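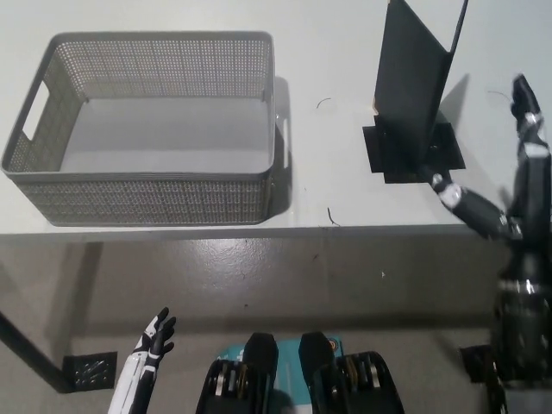 Storage has eaten most of my January, and I'm happy to say it's the part of the Revden grant that now looks like something you could walk in and use. When I wrote to you last, all the donated sewing and craft supplies were still in the cardboard boxes they came in, and the boxes were giving up. We've settled on plastic baskets for the whole room. The one we're going with is gray and rectangular, with little holes all over the walls and an oval handle cutout in the end, and it looks right at home on a white tabletop (I was worried everything would look like a hospital, but the gray softens it a lot). The holes matter more than I expected. You can tell at a glance if there's yarn in there or felt, and people don't have to pull everything down to find out.

So, the numbers. The storage line in the budget was $2938, and I've spent $223 of it on the first batch of baskets and the labels. I know that sounds slow. I wanted to live with a few before buying the rest, and I'm glad I did, because my first idea was the deep kind with lids and that would have been a mistake. Lids wander off. Also, the deep ones from Zakarura were too tall for the lower shelf by a hair, and I only found out after I'd carried them up two flights of stairs! They took them back without any fuss and the refund is already in the account.

The plan is 70 baskets when the room is full. They'll go by material first and by color second, which is the opposite of what I put in the proposal. I tried color first with the fabric scraps and it was beautiful for one afternoon, and then someone needed plain cotton and had to look in nine places. Material first it is. Within fabric we'll still sort by color, so there will be one nice rainbow shelf for the people who asked for it.

Labels are half done. I'm tying them on through the holes with string so they can be moved when the contents change. Tape was peeling by the second week. If you have a strong feeling about the Revden name being on every label, please tell me soon, before I write out the rest. I've been putting it on the shelf ends only, and I think that reads better.

Things that are behind: the shelves along the back wall at the Cirnton Street end. Jafri promised the brackets for the middle of the month and then sent the wrong length, so those are on their way back and I'm waiting on a new date. Until then the finished baskets get stacked under the tables, which works but makes the place look more cluttered than it is. The buttons are also behind, and that's all me. There are so many buttons. I've been doing a jar at a time in the evening with the radio on and I'm not even going to guess when I'll be through.

Things that are ahead: the thread is completely finished, and the knitting needles are sorted by size, including the odd ones with no partner, which now have a basket of their own for the kids' weaving table.

For the next report I'd like to have the rest of the baskets bought and the back wall up. I'd also like to ask about moving a bit of money from signs to lighting. The sorting tables are fine during the day but by 5 p.m. navy and black thread look exactly the same, and I've already had to redo one whole drawer. I'll send a proper request with prices once I've had a look around, so no need to answer that part yet.

Last updated: January
2 comments
Shared 70 times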